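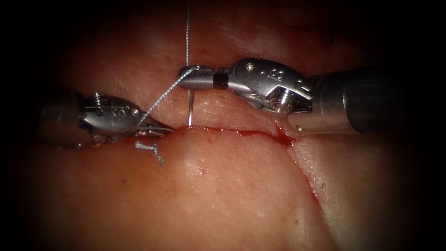

Surely the knot matters more than the thread, one student wrote in the margin of last term's copy, and the remark is a fair place to begin Unit 2. A knotted strand in a tensile test nearly always breaks at or next to the knot. The thread still sets the upper limit on what the knot can hold, and it also sets how long the knot will hold it. Both questions are treated below.

Unit 2. Suture Materials: Strength, Handling and Loss of Strength

2.1 Terms

Tensile strength is the load at failure divided by the cross-sectional area of the strand. Breaking load is the load alone. Manufacturers' sheets often print the second under the name of the first, so check the units before comparing two products. A value in newtons is a load. A value in megapascals is a strength.

Straight-pull values are taken on an unknotted strand. Knot-pull values are taken with a specified knot at mid-length and are always the lower of the two for the materials in this unit. Unless a problem says otherwise, use knot-pull values.

Memory is the tendency of a strand to return to the shape it held in the package. High memory makes a knot more likely to loosen and calls for more throws. Capillarity is the movement of fluid along a strand, and it is higher in braids than in single filaments.

2.2 Size

The USP size number gets smaller in diameter as the count of zeros goes up. Size 4-0 is thinner than 3-0. For synthetic absorbable material, the lower diameter limit of size 3-0 is 200 micrometers. Collagen sutures follow a separate table, and the same size label allows a thicker strand. Do not carry a diameter from one table to the other.

Breaking load scales with the square of the diameter if the material is unchanged. Halving the diameter cuts the load to one quarter. Most errors on the size problems come from scaling linearly.

2.3 Structure

Monofilament: one solid strand. Low drag through tissue, low capillarity, higher memory. Easily damaged by crushing; a nick from an instrument jaw reduces the area at one point and the strand will fail there.

Braided multifilament: many fine strands. Good handling, low memory, higher friction between throws. The rough surface pulls more on tissue, and the gaps between strands can shelter bacteria. Coatings reduce drag and also reduce knot friction. 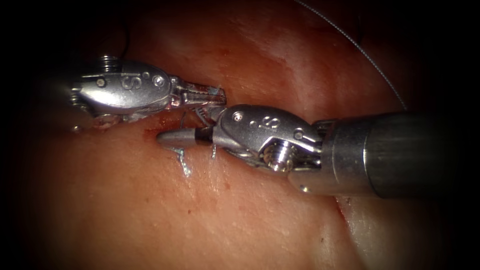 Photo: Corrigan Teaching Collection. Course use only.

2.4 Absorption and loss of strength

Two separate clocks run in an absorbable suture. The first is loss of strength. The second is loss of mass. Strength goes well before mass, and a strand that can still be found in tissue may be carrying no load at all. Package labels give both, usually in adjoining columns.

Plain and chromic gut are broken down mainly by enzymes. The rate depends on the tissue and on local inflammation and is hard to predict. The synthetic absorbables (polyglycolic acid, polyglactin, polydioxanone and others) break down by hydrolysis. Water attacks the ester links in the chain, the chains get shorter, and strength falls. The rate is more regular, although temperature and pH both affect it.

Polypropylene is treated as nonabsorbable. Silk is also classed as nonabsorbable, but it loses strength in tissue over a period of months. Nylon loses strength slowly by hydrolysis.

2.5 Matching strand to wound

A healing wound gains strength on its own curve. Skin is weak through the first two weeks, gains quickly after that as collagen is laid down and cross-linked, and does not return to the strength of uncut skin. Fascia is slower than bladder or bowel. The strand has to cover the gap between the load on the wound and the strength of the wound itself. When the two curves are drawn on one set of axes, the crossing point gives the earliest time at which the strand is no longer needed.

Strength beyond that of the tissue is of little use. An oversized strand cuts through the tissue before it breaks, and it leaves more foreign material behind.

2.6 Data set for Problems 4 to 7

The Hillby file holds 577 knot-pull records. Each record gives material, size, days in buffer and breaking load. Tests were run on the Zonon bench frame with a 200 N load cell. Blank loads are slipped knots. Leave them out of the mean and report them separately as a slip rate.

Plot load against days for each material at one size only. Do not pool sizes. Fit by eye for Problem 4 and by least squares for the rest.

Reading before Unit 3: Skorklow lab manual, the sections on grip alignment and crosshead speed.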